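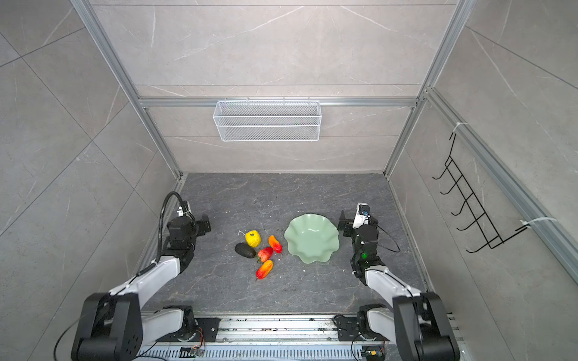

Posté par mirabelle_du_40, lundi 26 février 2024
Sujet : Faux légumes et bol vert menthe, on expose ou on range ?

Bonsoir à toutes et à tous ! Je reprends la question que je traîne depuis novembre, à savoir comment présenter des légumes en plastique sans que cela fasse vitrine de magasin de jouets. Le bol me plaît énormément avec son bord ondulé, on dirait une fleur, et sur le plateau gris effet pierre ce vert pâle est très doux. Mais dès que j'imagine le poivron jaune, l'avocat, la fraise et les deux piments dedans, j'hésite — le jaune mange tout le reste, non ? Et le petit panier en fil blanc accroché à la barre du fond me tente aussi.

tatin612
Bonsoir Mirabelle ! Moi je mettrais tout dans le panier et je garderais le bol vide, il est assez joli pour se passer de compagnie. J'ai un panier du même genre, un Brultton, accroché au-dessus de mon évier, et on y voit très bien les couleurs à travers les mailles.

Gros_Sel
Pas d'accord du tout, pardon tatin ! Un bol, c'est fait pour être rempli. Par contre j'enlèverais l'avocat, il est presque noir, et à côté d'une fraise aussi petite il paraît énorme. Et coupe la ficelle du poivron, on ne voit qu'elle.

tatin612
Ah non, la ficelle, surtout pas ! Elle permet de le suspendre. Il y a un râtelier noir sur le côté droit, avec cinq crochets, ce serait dommage de s'en priver.

Gros_Sel
Un poivron pendu tout seul à un crochet... chacun ses goûts :)

mirabelle_du_40
Vous me faites rire tous les deux. Je garde la ficelle pour l'instant. Et pour le râtelier, les colliers de serrage blancs sur du métal noir, ça vous gêne ou pas ?

vieux_chaudron
Un peu, oui. On en trouve des noirs chez Zirkel, j'en ai pris un sachet l'an dernier et je n'en vois pas le bout. Passe aussi un coup d'éponge, il reste des miettes blanches sur le plateau.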